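The arm that needs its own handyman

The brochure for the Bimo arm promises a cell that sets itself up in an afternoon. Renato Baluyot has looked after the one at Hirnidholm for 27 weeks and has yet to meet that afternoon.

His main grievance is the cabling. The arm swings, the cable follows, and sooner or later a connector works itself slack. He wants 175 millimetres of free loop at the wrist. The manual, written by Sasetti, gives no figure at all.

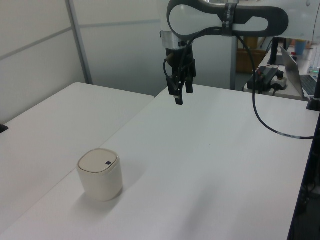

Cable slack at the Hirnidholm cell, with the gripper open over the table.

Then there's fingertip height. Baluyot sets it against a lidded container, and the software would like him to trust its stored value. He doesn't — it drifted 4 millimetres over August, and the log still called it normal.

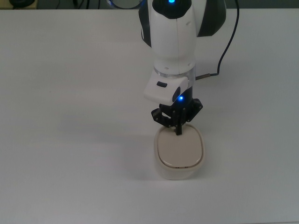 Fingertips on the lid, wrist light showing blue.

Arnaud, the reseller, says a service plan at $2000 a year would take care of all this. Maybe so. Baluyot asked what the technician would do on each visit and was sent the brochure again. He keeps his own notes in a binder, and the next cable check is due Monday week's end of shift or whenever the connector goes first.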